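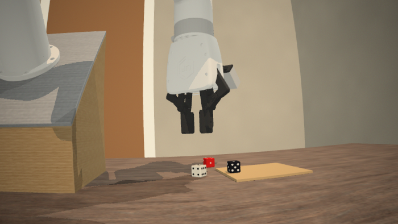 2020-11-01

Back on the glue joints. The Skeltthorpe hide glue arrived in October and I finally mixed a batch, so this entry covers that, the clamp test, and what is left to do on the Karov cabinet.

Glue first. Soaked the granules in cold water overnight in the small jar. They swelled evenly and there was no grit at the bottom, which the last bag had plenty of. Warmed the jar in the water bath and held it there until it ran off the brush in a thin stream. Smell is mild. Skimmed the foam once. It skins over faster than the old stuff, so keep the lid on between parts even if you are only crossing the room for a clamp.

Cut test pieces from the maple offcuts, all from the same board, edges planed by hand the same morning. Three kinds of joint:
A – rubbed joint, no clamps
B – clamped, wood at room temperature
C – clamped, wood warmed first

Left everything alone for 30 hours, then broke the pieces over the edge of the bench with the long lever. A was better than I expected. Most of the breaks ran through the wood and two opened cleanly along the glue line. B was the worst set. The glue had gelled before the clamps were tight and you could see it, a thick amber line with no squeeze-out at one end. C broke in the wood every time.

So warm the parts. I knew this and still skipped it on the left door last winter, and that is the door that opened up. The heat gun on low is fine for narrow edges. For anything wider use the lamp, the gun makes hot spots and the maple cupped a little on one piece.

Also tried a bit of the Somivby liquid glue on leftover stock. No fuss, long open time, holds well enough. It stays slightly rubbery in the squeeze-out even after several days and it clogs the scraper. I would use it for blocks inside a carcass and nowhere it might show.

Karov cabinet. Back panel is out. The old finish came off the inside of the rails with alcohol, so it is shellac there at least. The outside has something harder over it, probably put on during a later repair, and alcohol does nothing to it. Did not push further. Need to try a small patch under the top lip where it won't matter.

The shrinkage crack in the right side is 5 mm wide at the bottom and closes to nothing near the top. Planning a tapered sliver in matching wood, glued on one face only so the panel can still move. The old filler in the crack is hard and dark and has to be picked out with a dental tool. Slow going. Got maybe a third of it done before the light went.

Drawer bottoms: two are fine, one is split, one is a replacement in the wrong direction (grain runs front to back). Leave it unless the owner asks.

Sharpening. Flattened the coarse stone again, it had dished badly. The 2000 stone is still good. The wide chisel has a chip near one corner that will need the grinder before it goes anywhere near a stone, so please don't use it for paring.

Stock: 13 small bar clamps on the rack that work. The one with the bent screw is in the scrap bin – don't rescue it. Low on alcohol and brown paper. Alhassan has the paper in wide rolls, cheaper than what we have been buying, and they will cut it down.

Next:
Finish cleaning out the crack
Patch test under the top lip
Reglue left door, parts warmed, dry run with clamps first
Order alcohol
Label the glue jar with the mixing date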